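Zaltmont Teleoperation Guide
Section 3: Recording a task by remote control

Read Section 2 first. Both arms must be homed and the hand controllers paired before you start a recording.

3.1 Grasping practice

1. Press RECORD on the left controller and wait for the short tone.
2. Move the arm toward the object at low speed. Stop a hand's width away.
3. Open the gripper wider than the part you plan to hold.
4. Close slowly. Release the trigger as soon as the grip load on the display stops rising.
5. Hold still for 2 seconds, then lift.

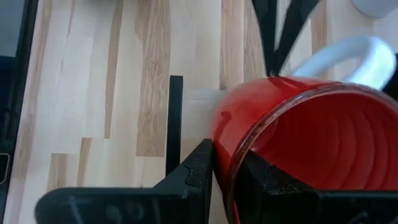

Grip load is shown on the display as a number from 0 to 2,000. For household items, stay below 625. Glazed ceramic is slippery, and a mug lying on its side, like the red one between the fingers, can roll when only one finger touches it. Bring both fingers to the object before adding load. Check the wrist view as well as the room view – the handle may be hidden in one of them.

CAUTION: Keep hands out of the work area while the controllers are live. To reach in, press PAUSE and put both controllers in the cradle.

3.2 Shelf tasks with two arms

1. Choose which arm will hold the object. Park the other to the side.
2. Approach an item on top of the shelf from above, with the fingers pointing down.
3. Watch the wrist view for the last part of the move.
4. If the arm touches the shelf frame, press DISCARD and start the take again.
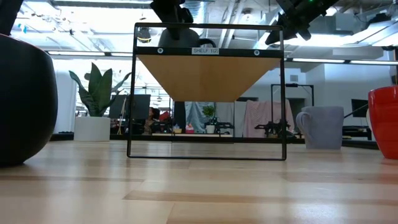 Page last changed: 11/27/22

Shelf labels such as SHELF 1(2) can be typed into the task name field exactly as they read. Do not move a shelf between takes in the same set.

Note: Plan on about 3 minutes per take, including the reset. Return the arms to the start pose before each new take.

To save, press RECORD again and wait for the long tone. Takes are stored under the task name. For playback, see Section 4.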